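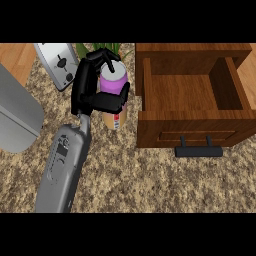 # 第 4 讲 中断处理与延迟执行

课前要求：读过上一讲关于字符设备和等待队列的讲义,能在 Jernik 开发板上编译并加载一个空模块。本讲的代码片段都省略了头文件和部分错误处理，完整版本在课程仓库的 `lec4` 目录下。

## 一、从轮询说起

上一讲的驱动读数据时用的是轮询：写命令寄存器，然后反复读状态寄存器，直到就绪位变成 1。

```c
writel(CMD_START, dev->base + REG_CMD);
while (!(readl(dev->base + REG_STATUS) & STATUS_READY))
 cpu_relax();
```

这段代码能工作，但有两个问题。设备慢的时候，处理器一直在空转。设备坏了或者没接好的时候，循环永远不会退出。第二个问题可以用 `readl_poll_timeout()` 解决，它带超时，也可以在两次读之间睡眠。第一个问题要靠中断。

轮询也有合适的场合。如果设备的响应时间比一次上下文切换还短，等中断反而更慢。高速网卡和 NVMe 盘在负载很高时会切换到轮询，本讲最后一节再谈。

## 二、中断到达之后发生了什么

以下按 ARM64 上的情况叙述，x86 的细节不同，但层次相同。

设备拉起中断线（或者写一次 MSI 消息），中断控制器选定一个 CPU 并通知它。CPU 保存当前的程序计数器和处理器状态，屏蔽本地中断，跳到异常向量表中的对应入口。入口代码保存通用寄存器，然后进入通用中断层。

通用中断层里要分清下面几个对象：

| 对象 | 含义 |
|---|---|
| hwirq | 硬件中断号，只在某一个中断控制器内部有意义 |
| irq（virq） | 内核分配的逻辑中断号，驱动使用的是它 |
| irq_domain | 负责从 hwirq 到 irq 的映射 |
| irq_chip | 一组操作中断控制器的回调，例如屏蔽、解除屏蔽、应答 |
| irq_desc | 每个逻辑中断号对应的描述符 |
| irqaction | 驱动注册的处理函数，共享中断时有多个，串成链表 |

写驱动时不要把数据手册上的中断号直接传给 `request_irq()`。手册上写的是 hwirq。正确的做法是在设备树里描述，驱动用 `platform_get_irq()` 取得逻辑中断号：

```c
irq = platform_get_irq(pdev, 0);
if (irq < 0)
 return irq;
```

注意返回值可能是 `-EPROBE_DEFER`，表示中断控制器的驱动还没有就绪。直接把它返回给上层即可，内核以后会重新尝试 probe。往届作业里常见的错误是把所有负值都改写成 `-ENODEV`，结果在 Jernik 板上时好时坏，取决于驱动的加载顺序。

### 触发方式

电平触发：只要中断线保持有效电平，中断就一直处于挂起状态。处理函数必须让设备撤销请求，否则一返回就会再次进入。

边沿触发：只在电平变化时记录一次。处理函数如果没有把设备中所有待处理的事件取完，剩下的事件可能再也不会产生新的边沿，驱动就停在那里了。

两种方式的典型故障现象正好相反。电平触发写错了，表现为中断风暴；边沿触发写错了，表现为丢中断。调试时先看 `/proc/interrupts` 里的计数是猛涨还是不动，可以省去很多时间。

## 三、注册处理函数

```c
ret = devm_request_irq(&pdev->dev, irq, hmt_irq_handler,
 0, "hemetent", hmt);
if (ret)
 return ret;
```

Hemetent 是本课程实验用的采集设备，寄存器表见附录。下面是它的处理函数：

```c
static irqreturn_t hmt_irq_handler(int irq, void *data)
{
 struct hmt_dev *hmt = data;
 u32 status;

 status = readl(hmt->base + REG_INT_STATUS);
 if (!(status & INT_MASK_ALL))
 return IRQ_NONE;

 writel(status, hmt->base + REG_INT_STATUS);

 if (status & INT_DATA_READY) {
 hmt->ready = true;
 wake_up_interruptible(&hmt->wq);
 }
 return IRQ_HANDLED;
}
```

说明几点。

1. 先读状态，再判断是不是自己的中断。共享中断线上这一步是必需的，内核会依次调用链表上的每一个处理函数，由各个驱动自己辨认。
2. 状态寄存器是写 1 清零的。把读到的值原样写回去，只会清除已经看到的位。如果写全 1，就可能把读和写之间新到的事件一起清掉。
3. 返回值要如实填写。如果绝大多数调用都返回 `IRQ_NONE`，内核会判断这条中断线出了故障，打印 `nobody cared` 并把它关闭。为了让警告消失而总是返回 `IRQ_HANDLED`，会把真正的问题藏起来。

### 注册的时机

从 `request_irq()` 成功的那一刻起，处理函数就可能被调用，甚至可能在函数返回之前。因此处理函数用到的一切，包括锁、等待队列、映射好的寄存器基址，都要先初始化。

引导程序有时会让设备留在中断使能的状态。稳妥的 probe 顺序是：

1. 分配结构体，初始化锁和等待队列
2. 映射寄存器，打开时钟，释放复位
3. 在设备侧屏蔽所有中断，清除残留状态
4. 注册处理函数
5. 在设备侧打开需要的中断

卸载时反过来。使用 `devm_` 系列函数时要留心：这些资源在 `remove` 回调返回之后才释放。如果在 `remove` 里关了时钟，而中断还没有注销，这时到来的一次中断会去读一个没有时钟的设备，在许多 SoC 上结果是总线错误。解决办法是在 `remove` 中先屏蔽设备侧中断，调用 `disable_irq()` 等待正在执行的处理函数结束，然后再关时钟。中断线若是共享的，`disable_irq()` 会影响到别的设备，应改为用 `free_irq()` 显式注销，或者把时钟也交给 `devm_` 管理，并且让它先于中断申请。

## 四、中断上下文的限制

硬中断处理函数运行时，没有属于它的进程。`current` 指向的是碰巧被打断的那个任务，跟这次中断没有关系。由此得到以下规则：

- 不能睡眠，也不能调用任何可能睡眠的函数
- 不能使用 `mutex_lock()`
- 分配内存必须用 `GFP_ATOMIC`，并且要准备好它会失败
- 不能使用 `copy_to_user()` 和 `copy_from_user()`
- 执行时间要短

常见的隐蔽错误是间接睡眠。例如在处理函数里通过 I2C 读一个寄存器，调用的是 regmap 接口，表面上看不出问题，底层却要等 I2C 传输完成。调试内核请打开 `CONFIG_DEBUG_ATOMIC_SLEEP`，它会在可能睡眠的位置做检查，即使这一次没有真的睡下去也会报告。

### 与进程上下文共享数据

假设 `read()` 路径和处理函数都要修改同一个队列。如果进程上下文里用的是普通的 `spin_lock()`，可能出现这样的过程：进程拿到锁，同一个 CPU 上来了中断，处理函数尝试拿同一把锁，于是一直自旋；而进程要等中断返回才能继续执行并放锁。这就是死锁。

| 数据被谁共享 | 进程上下文一侧使用 |
|---|---|
| 仅进程之间，可以睡眠 | `mutex_lock()` |
| 进程与 softirq | `spin_lock_bh()` |
| 进程与硬中断 | `spin_lock_irqsave()` |

硬中断处理函数自己用 `spin_lock()` 就够了，前提是没有别的中断处理函数也使用这把锁。拿不准时用 `spin_lock_irqsave()`，代价很小。`spin_lock_irq()` 在解锁时会无条件打开中断，如果调用者本来就关着中断，这样会破坏它的假设，只有在确定进入时中断是打开的情况下才能使用。

## 五、把工作推迟

处理函数中只做必须立刻做的事，其余推迟到以后执行。内核提供了几种机制。

### softirq

编译时静态分配，种类固定，网络收发、块设备完成、定时器等子系统在使用。同一种 softirq 可以同时在多个 CPU 上运行。它通常在硬中断返回前执行；如果积压太多，就交给每个 CPU 上的 `ksoftirqd` 线程。驱动作者不应该新增 softirq。

### tasklet

建立在 softirq 之上，同一个 tasklet 不会同时在两个 CPU 上运行，使用起来比较简单。老代码里很多。它依然不能睡眠，而且内核社区已经不建议在新代码中使用。读代码时要认得它，作业中请不要用。

### 工作队列

在内核线程中执行，属于进程上下文，可以睡眠，可以拿 mutex。

```c
INIT_WORK(&hmt->work, hmt_work_fn);
...
/* 处理函数中 */
schedule_work(&hmt->work);
```

如果 work 已经在排队，再次调用 `schedule_work()` 会返回 false，不会重复入队。所以 `hmt_work_fn` 不能假定一次中断对应一次调用，它应该循环取数据直到设备或缓冲区为空。

卸载时要调用 `cancel_work_sync()`，并且要在中断停止之后调用。顺序反了，刚取消的 work 可能又被中断重新排进去，之后结构体被释放，产生释放后使用。

### 线程化中断

```c
ret = devm_request_threaded_irq(&pdev->dev, irq,
 hmt_hardirq, hmt_thread_fn,
 0, "hemetent", hmt);
```

`hmt_hardirq` 在硬中断上下文执行，做完最少的工作后返回 `IRQ_WAKE_THREAD`，内核随即唤醒专用线程执行 `hmt_thread_fn`。线程默认采用 `SCHED_FIFO` 调度策略，优先级高于普通任务。

如果第一个函数传 `NULL`，内核使用默认的函数，它只负责唤醒线程。这种情况下通常必须指定 `IRQF_ONESHOT`，让中断线在线程执行完之前保持屏蔽。对于电平触发的中断，道理很直接：硬中断部分没有清除设备状态，如果立即解除屏蔽，会马上再次触发，线程没有机会运行。

挂在 I2C 或 SPI 总线上的设备几乎都采用这种写法，读状态寄存器本身就要睡眠，放不进硬中断部分。

### 怎么选

| 需求 | 建议 |
|---|---|
| 只需要清状态、唤醒等待者 | 直接在硬中断中完成 |
| 需要睡眠，且工作由中断触发 | 线程化中断 |
| 需要睡眠，工作还会由其他路径触发 | 工作队列 |
| 一段时间之后执行 | `delayed_work` 或定时器 |
| 网络收包 | NAPI |

## 六、测量

Cestus 是实验室的延迟测试机，装有两个内核：默认配置，以及打开 `PREEMPT_RT` 的配置。测试程序让 Hemetent 每秒产生 800 次中断，记录从中断线拉起到用户态 `read()` 返回的时间。每组运行 30 分钟。

测量时要注意：

- 看最大值和分布，平均值对实时性问题几乎没有参考意义
- 关闭调试选项后再测，锁检查会明显拉长延迟
- 固定 CPU 频率，否则测到的可能是调频和退出空闲状态的时间
- 用 `/proc/irq/<编号>/smp_affinity_list` 绑定中断所在的 CPU，并且确认 `irqbalance` 没有在运行，否则它会把设置改回去
- 测试过程中不要用 `printk` 打点，串口控制台的输出非常慢，请用 `trace_printk()` 或现成的跟踪点

常用的跟踪点：

```
irq:irq_handler_entry
irq:irq_handler_exit
irq:softirq_raise
irq:softirq_entry
workqueue:workqueue_queue_work
workqueue:workqueue_execute_start
sched:sched_wakeup
sched:sched_switch
```

先用 `irq_handler_entry` 和 `irq_handler_exit` 的时间差看硬中断部分耗时，再用 `sched_wakeup` 到 `sched_switch` 的时间差看唤醒之后排队等了多久。多数同学一开始会去优化前者，而延迟往往出在后者。

在 `PREEMPT_RT` 内核上，绝大多数处理函数会被强制线程化，`spinlock_t` 也变成可以睡眠的锁。因此在默认内核上正确的代码，在这里可能遇到新的问题，最典型的是在 `raw_spinlock_t` 保护的区域里又去拿普通的 `spinlock_t`。打开 `CONFIG_PROVE_RAW_LOCK_NESTING` 可以在默认内核上提前发现这类嵌套。

## 七、中断太多时

一块网卡满负荷收小包时，如果每个包产生一次中断，CPU 的时间会大量花在进出中断上，用户程序得不到运行，包收进来也没有人处理。这种状态叫活锁。

硬件上的办法是中断合并：积累到一定数目的包，或者过了一定时间，才产生一次中断。参数可以用 `ethtool -C` 调整。合并得越多，吞吐越高，单个包的延迟也越大。

软件上的办法是 NAPI，流程如下：

1. 第一个包到达，产生中断
2. 处理函数屏蔽设备的收包中断，调用 `napi_schedule()`
3. softirq 中调用驱动的 poll 函数，最多处理 budget 个包
4. 处理的数目小于 budget，说明队列已空，调用 `napi_complete_done()` 并重新打开中断
5. 处理的数目等于 budget，则返回 budget，保持中断屏蔽，等待下一轮调用

负载低时它和普通中断驱动一样，负载高时自动变成轮询。第 4 步有一个细节：在判断队列为空和打开中断之间可能又到了一个包。采用电平方式上报的设备会在打开后立即触发，没有问题；不具备这种行为的设备，驱动要在打开中断后再检查一次队列。

## 八、实验与作业

### 实验 2

在 Jernik 板上把上一讲的轮询驱动改成中断驱动。

- 基本部分：使用 `devm_request_irq()`，`read()` 在没有数据时睡眠，支持 `O_NONBLOCK`
- 第二部分：改为线程化中断，在线程函数里把数据搬到 kfifo
- 第三部分：一边持续读取，一边反复卸载和重新绑定设备（通过 sysfs 的 `unbind` 与 `bind`），不得出现警告、崩溃或内存泄漏

第三部分失分最多。打开着的文件描述符会阻止模块卸载，但不会阻止 `unbind`，所以 `read()` 睡眠期间设备可能已经不在了。需要在 `remove` 中设置标志并唤醒所有等待者，结构体的释放则用引用计数管理。

### 思考题

1. `wake_up_interruptible()` 之前设置 `hmt->ready`，之后设置行不行？如果换成 `wait_event_interruptible()` 以外的手写睡眠循环，答案是否改变？
2. 在 `hmt_irq_handler` 内部调用 `disable_irq()` 会怎样？`disable_irq_nosync()` 呢？
3. 某驱动在 `suspend` 回调中关了时钟，但设备与另一个设备共享中断线。描述一种会出错的执行顺序。
4. 线程化中断的线程函数里能否使用 `mutex_lock()`？如果 `read()` 路径拿着同一个 mutex 等待数据到来，会发生什么？

### 提交

补丁格式，用 `git format-patch` 生成，每个部分一个补丁，提交说明写清楚为什么改。先运行 `scripts/checkpatch.pl`。推送到课程仓库中自己的分支，周六截止。Cestus 只能一人使用，跑测试之前先在预约表上登记。

## 阅读材料

- 内核源码 `Documentation/core-api/genericirq.rst`
- 内核源码 `Documentation/core-api/workqueue.rst`
- 内核源码 `Documentation/locking/locktypes.rst`
- 内核源码 `kernel/irq/manage.c`，重点读 `__setup_irq()` 和 `irq_thread()`
- Sukprasert 讲义集中关于锁与抢占的一章，下一讲会用到其中的记号

## 附录 Hemetent 中断相关寄存器

| 名称 | 访问 | 说明 |
|---|---|---|
| `REG_INT_STATUS` | 读，写 1 清零 | 各中断源的挂起状态，不受使能位影响 |
| `REG_INT_ENABLE` | 读写 | 对应位为 1 时允许产生中断，复位后为 0 |
| `REG_FIFO_LEVEL` | 只读 | FIFO 中尚未读取的样本数 |
| `REG_FIFO_DATA` | 只读 | 读一次弹出一个样本，FIFO 为空时读出值无意义 |
| `REG_FIFO_THRESH` | 读写 | 样本数达到该值时置 `INT_DATA_READY` |

`INT_DATA_READY` 只在样本数从低于阈值变为达到阈值时置位。清除之后，如果没有把 FIFO 读到阈值以下，该位不会再次置位。线程函数请以 `REG_FIFO_LEVEL` 为准，读到 0 为止。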